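Celtley Equestrian Center: Member Newsletter, September

Blanket Service and Winter Turnout Policy

Members who board horses at Celtley are asked to read this item before the fall blanket collection. The arrangements differ from last year in several respects, and the barn office will apply them to all boarders, including those on partial lease.

Collection opens on Monday at 7 a.m. in the lower aisle. Each blanket, sheet, liner and neck cover should be brushed free of loose hair and mud, folded with the straps fastened, and marked with the name of the horse and the stall number. Marking should be done in permanent ink on the inside of the left shoulder. Tape labels came off in the wash last season and will no longer be accepted. Items without a name will be held at the office for 20 days and then donated.

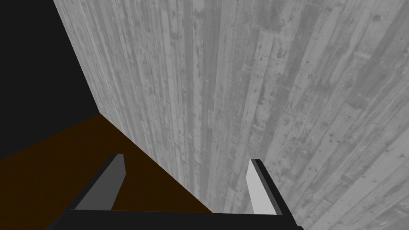 Washing and repair will again be carried out by Lamrani, which has served the center for the past 6 years. Boarders will be billed on their regular monthly statement. Repairs to surcingles, leg straps and chest buckles are included in the standard charge. Torn outer shells are quoted separately, and no work will begin until the owner has approved the quote in writing. Waterproofing must be requested on the collection form. It is not applied to stable blankets or to fleece coolers.

Rodica Mocanu will continue to manage the daily blanketing list. A horse will be blanketed by staff only if a current instruction card is on file. The card should state the weight of blanket to be used in each temperature range, whether the horse is clipped, and any sensitivity to rubbing at the withers or shoulders. Verbal instructions given to the grooms in the aisle will not be followed. Cards from last winter have been discarded.

Owners are reminded that each horse may keep no more than two blankets on the stall front. Additional blankets belong in the owner's trunk or in the loft. Blankets hung over the aisle rails were the main cause of complaints recorded by Haris Kolev during the spring inspection, and they will be removed when found.

Turnout hours will change when the clocks do. Horses on the Darninis side will go out after the morning feed and come in before dark. Horses on the upper paddocks will keep their present schedule until the ground becomes too soft, at which point Siwan Voyle will post a notice on the tack room door.

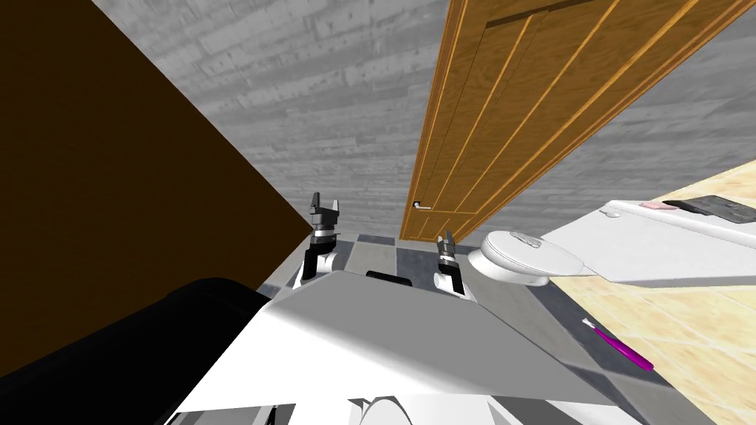
May a boarder wash blankets in the machine at the barn?

The barn machine is reserved for saddle pads, polo wraps and towels. Heavy turnout blankets have damaged the drum in the past, and the replacement part is costly. Boarders who prefer not to use the collection service may take their blankets home or to an outside laundry of their choice.

Questions about billing should be directed to Ileana Radu at extension 3135. Collection forms and instruction cards are available at the barn office during regular hours.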